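Folding on the bed, and why I love my bamboo mat for it

Posted in January by Alvar Åberg
26 comments | 2 shares

I used to fold the washing on the couch, with half of it sliding down behind the cushions and the other half ending up under the dog. Then we had a run of those sticky summer nights and I bought a bamboo tile mat to sleep on (you know the ones, lots of little rectangular blocks linked together) and it has turned into the best folding surface in the house!

A doona is hopeless for folding. Everything sinks, and you're smoothing the shirt and the bed at the same time. The bamboo is firm, and if you're fussy like me you can line a hem up with the rows of tiles and get a properly straight edge. I leave the sheet on underneath and just lay the mat over the top. 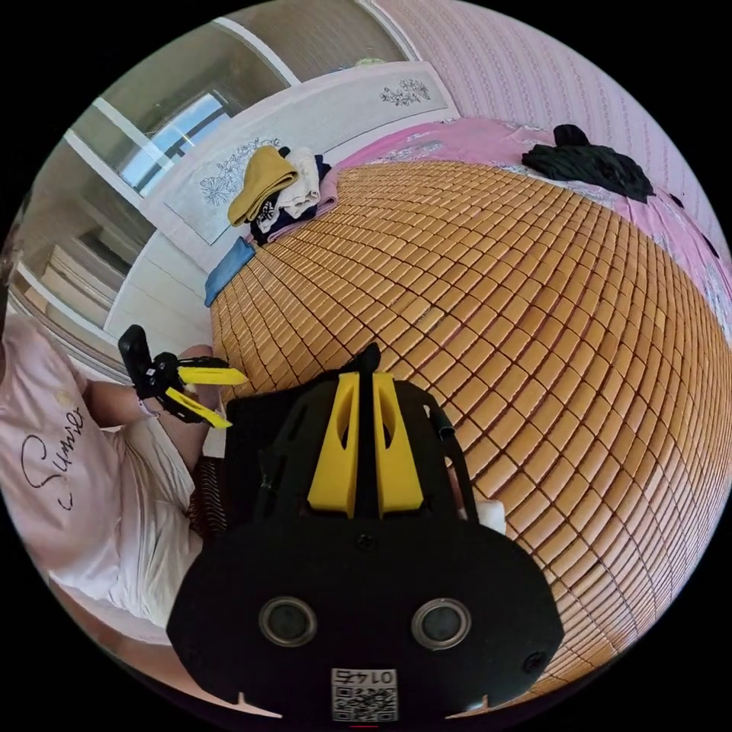
Bamboo mat over the pink floral sheet, black clothes still in a heap.

Start with the dark stuff, I reckon. Black shows every bit of lint, so I give the mat a wipe with a barely damp cloth first and let it dry while I make a cuppa. Don't soak it. The cord between the tiles takes ages to dry and it goes musty, as I found out with my first mat, a Prurkow one that lived in the laundry for a week and never recovered.

Now, T-shirts. I've tried plenty of methods and keep coming back to this one:

Lay the shirt face down with the collar away from you and the hem towards you. Take hold of both corners of the hem and pull gently until the bottom edge is straight. Do this before you fold anything! Most wonky piles I've seen started with a twisted hem. Then fold each side in towards the middle, sleeves back on themselves, and bring the hem up to the collar. Once more in half if your drawers are shallow.
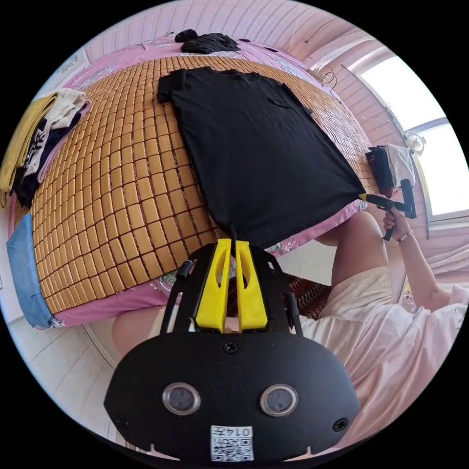
Photo: Zodness Home Tips

Finished things go along one side of the bed, well away from the shirt you're working on. Knits and tees can share a stack, but I keep jeans on their own, folded once lengthwise and then over — they're heavy and they squash everything else. Printed tees get folded with the picture facing out so I can find the one I want at six in the morning without turning the light on full.

I stop at 4 stacks. Any more and something topples, usually onto the floor, usually the whites.

When you're done, roll the mat up, don't fold it, and stand it in the wardrobe. Mine goes in beside the Holmgren ironing board, which hasn't come out much lately. If a tile works loose, a bit of fishing line through the holes will hold it for years.

Next time I'll have a go at fitted sheets. Send me your tricks, please, I need them.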